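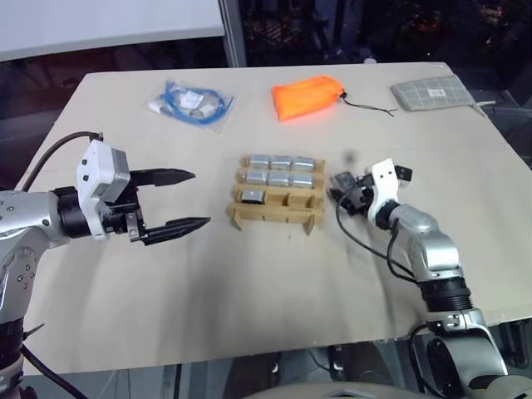

How should I store loose rectangular cells between projects?

Standing up, with a divider between each one, somewhere cool and dry that the sun doesn't reach. I used to keep mine in a biscuit tin and I go a bit cold thinking about it now. All those terminals rubbing together! A slotted wooden rack costs next to nothing and you can see at a glance what you've got.

Why wood?

It doesn't conduct, it's easy to cut, and I had some. Plastic racks are fine too. I'd steer clear of anything metal, even if it's painted, as paint chips off sooner or later.

Where did your design come from?

Chinyere Mohammed drew the first one for me back in September, when I was moaning about the state of my shelf. It's flat pieces with slots that push together into a grid, and little feet to lift it off the table. I've changed the spacing since, so if it doesn't fit your cells, blame me.

Do I need glue?

Not if your slots are snug. Mine hold by themselves. If yours wobble, a dab of ordinary wood glue at the corners will do it, but leave it overnight before you put anything in.

How tight should the compartments be?

Loose enough that a cell lifts out with two fingers. If you're having to tug, sand the dividers a bit – never force a cell in, and never lever one out with a screwdriver. Please.

Should I fill every compartment?

No need. I fill from the back and leave the front ones free, so there's always a place to put a cell down while I'm sorting.

Can I mix different cells in one rack?

For storage, yes, as long as they're labelled. I write the date I bought them on a bit of masking tape. Building them into the same pack is another matter and I wouldn't.

What charge do you leave them at?

Roughly half for the lithium ones, but do look at the maker's sheet for yours. I check them with a meter every 3 months or so, when I remember.

One of mine has puffed up. Can it go back in the rack?

No, and don't charge it or press on it either. Move it away from anything that burns and ring your council about where to take it. It doesn't go in the household bin.

Do you sell the racks?

Sorry, no! Stellan Söderlund has been cutting a few for people in the Clidton group, so try asking there. I'm happy to send the measurements to anyone who wants a go themselves.

Last updated May 24, 2026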